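Folding fleece blankets so they stay folded

April 28, 2021
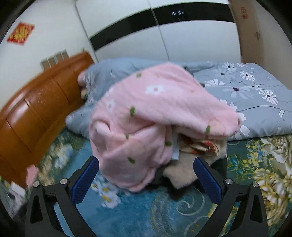

Fleece behaves differently from woven cotton, and most folding instructions are written for cotton. A cotton sheet takes a crease and keeps it. Fleece is a knit with a raised pile, so it springs back, slides against itself in one direction and grips in the other. Fold it the way you fold a sheet and the stack leans over by the end of the week.

I have been sorting the bed linen since February. The throws were the last category left, mainly because they had been living in a heap at the end of the bed and the heap was more or less functional. The pink one with the small white flowers is the one that gets used most. The beige plush is heavier and warmer, and sheds more. Both go on top of the grey daisy duvet in winter and both have to go somewhere once the nights warm up.

Method, for a single throw:

Shake it out first, outdoors if possible. Pile fabric holds lint and crumbs deep enough that a vacuum brush misses them.

Find the care label and put that corner at your left hand. On a rectangular blanket with an all-over print this is the only quick way of knowing which way it is oriented. I used to cut labels off. I have stopped doing that.

Lay it on a flat bed, printed side down, and stroke it from one end to the other with your palm. One direction will feel smooth and the other will drag. Fold along the smooth direction first, so that the layers settle against each other without rucking up.

Fold in half lengthwise, then in half lengthwise again. Press the air out with a forearm. A folded fleece is mostly air, and if you leave it in, you are storing air.

Fold in from both short ends so they meet just shy of the middle, leaving a gap two fingers wide. Close it like a book. The gap is the part people skip. Without it the spine bulges and the packet opens by itself.

I aim for a finished width of 32 cm, which is set by the shelf and nothing else. The shelf is an old Riltbridge unit, deeper than it is wide, and packets at that width go in spine outward with enough clearance to get a hand around them. If your shelf is different, measure it and adjust the lengthwise folds. Thirds work for narrower shelves but are harder to get even.

Despina Lungu, who used to live across the landing and has folded linen for a living, rolls hers instead. I tried rolling for a month. The rolls take up less width but they unwind when you pull out the one underneath, and the beige plush made a roll so thick it would not go under the shelf above. She ties hers with tape. I do not want to tie and untie a blanket every evening, so I went back to flat packets. For a suitcase I would still roll.

Washing, briefly. I wash fleece at 30 on my own machine, inside out, low spin, with nothing that has a zip. No fabric softener, which coats the pile and makes it clump. The plush goes in by itself because it leaves fluff on everything. I hang both over two lines with a gap between them so the air gets at the middle. The dryer makes the fibres go matted at the tips and I have not found a way to reverse that. A soft brush helps a bit when the blanket is still damp.

Do not put fleece away until it is dry right through. The edges dry well ahead of the centre, and the hem dries last if it is a double one.

On storage boxes: I bought a Brirance box with a lid, 50 litres, and regret it slightly. It holds both throws and a spare pillowcase or two, but a full box of soft things is awkward to lift off a high shelf and the lid pops when it is overfilled. Vacuum bags are worse for this fabric. The pile comes out flattened and takes days to recover. An old cotton pillowcase with the open end tucked under does the same job as the box and breathes.

Beverley Pilkington asked in the comments on the sheets post whether the duvet gets the same treatment. It does not. A duvet wants as few folds as possible, two at most, and should be stored loosely with nothing on top of it. I will write that up separately once I have dealt with the covers. The buttons on one of mine need replacing and I am short by three.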